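FOR IMMEDIATE RELEASE
August 4, 2023

Plorkon Opens Sign-Ups for a Tidying Course About Very Little

BRALBRIDGE – Plorkon, the home-organizing studio on Elport Street, will run its first Small Things Clinic this October. The course takes on the objects that survive every cleanup: the stray toy block, the lone button, the battery of unknown health. Large furniture is not covered. Large furniture, in the studio's experience, can usually be found.

Students will spend five evenings learning to give each small item one place to live, and then to put it there. The second part takes up most of the schedule.

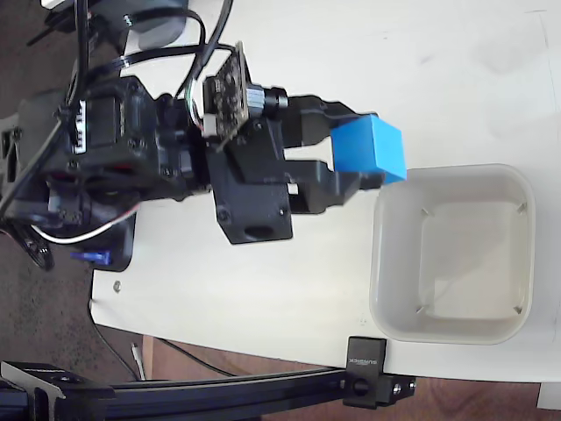

The clinic grew out of the studio's regular closet classes, where people would sort a whole wardrobe by season and then go home to a kitchen counter covered in puzzle pieces. Plorkon's answer is a shallow container with low sides, set out in the open where it is hard to ignore. A square white bin with rounded corners does the job well, and a bright blue cube on its way into one is about as advanced as the first evening gets. Lids are discussed on the second evening, mostly to discourage them. A lid gives people a reason to leave things on top of it.

Color gets an evening of its own. Plorkon asks students to clear one surface completely and then bring back a single item, so they can see how loud it is. A beige thing on a beige shelf may stay there for years with no one raising a hand. Blue tends to get noticed, and noticed things have a better chance of being put away.
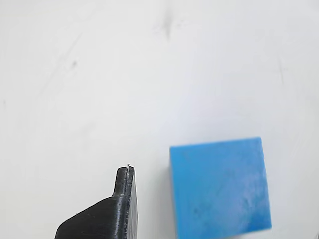
A blue foam block on a white tabletop, awaiting a permanent address.

Homework is light. Students choose one drawer, remove what does not belong, and report back. The studio accepts the phrase "it's complicated" two times per student, after which the drawer must be brought in.

The last evening is given over to the Zúñiga Shelf, a plain open unit named for the street where the studio had its first room. Each group fills it, labels it and lives with the results through a tea break. Past groups in the closet classes have used the same shelf to argue over whether string is a tool or a supply. Plorkon has not taken a position – it stocks string under both. 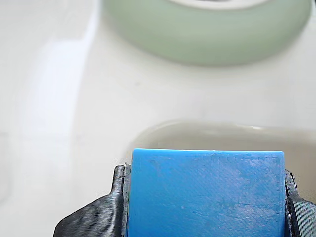 Do I need to buy any bins before the course starts?
Please don't. Most homes already have enough containers, and the first evening includes time to find out what is in them.

Places are limited to three tables, and sign-ups are open now at the Plorkon front desk in Bralbridge. Students should bring a shoebox of small items from home. The shoebox will be returned, and so will the items.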